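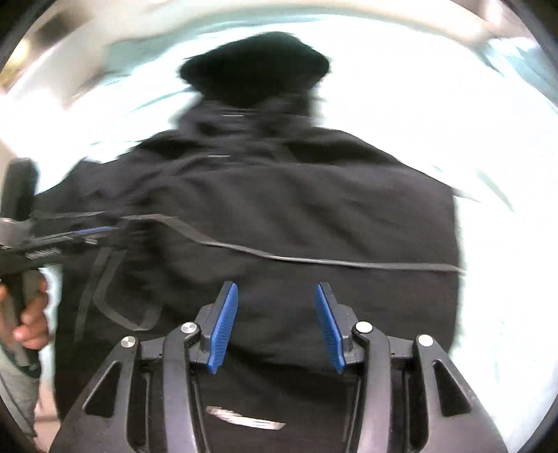 Folding still the hard part for Fandinbridge laundry trial

Tue 13 October

Anyone who has ever stood over a heap of clean washing on a Sunday evening will be sorry to hear that the machines are not quite ready to take it off our hands. The team at Woltum, whose small workshop above the old dye works in Fandinbridge has been busy with household chores since August, says a hooded jacket is still a good deal harder than a towel.

"A towel has four corners and behaves itself," said Atif Jadoon, who runs the trial. "With a black jacket you have a hood, two sleeves and a lot of dark cloth that all looks the same to a camera – and my mother would still send it back to be done again."

For now much of the work is done by people, who go through each garment with hand-held grippers so that there is something for the software to learn from. The team has recorded 600 folds so far and would like to reach 2000 before trying the lot on Primano, its two-armed machine, which managed 41 tea towels in a morning last month and then got into a terrible muddle over a cardigan.

Junaid Yousafzai of Cordeiro, the dry cleaner's on the high street that has been lending clothes to the project, is in no hurry to clear a space behind the counter. He would happily hand over the pillowcases tomorrow, he said, but coats and anything with a zip will be staying with his staff for a good while yet.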